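Planning a two-arm bench: your questions answered
Tanau equipment pages, last updated June 9, 2026

We love helping people plan a first robot bench! These are the things we get asked most.

Should I budget for one arm or two?
Two, if your parts need holding and turning. Our Anis bench began with one and we ended up ordering the second separately, so we paid for delivery twice.

What gets forgotten in the budget?
Fingers, cables, mounting plates and floor matting. Set aside 18 per cent of the arm price for these and you'll sleep better.

How big a table do we need?
Bigger than you think (truly!). Both arms have to reach the middle with room to swing, and you'll want clear space for parts waiting their turn.

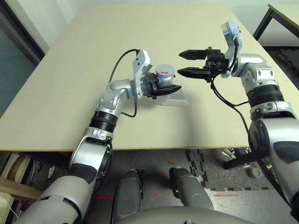 One gripper closed on a small canister in the first picture, and two scuffed fingers standing wide open in the second.
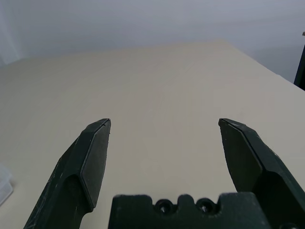 How long should we allow between ordering and first use?
Plan on 77 working days. That covers delivery, fitting, the safety check and five days of training for your staff.

Do finger pads count as spares or running costs?
Running costs, please. Hedvig Lundgren, who keeps our books, moved them over in March and our spares line finally makes sense.

Can we lease first?
You can, and it's a lovely way to learn what you need. Obeidat and Flulitz both lease by the quarter. Ask whether the grippers are included, and get the return terms in writing before you drill any holes in your table.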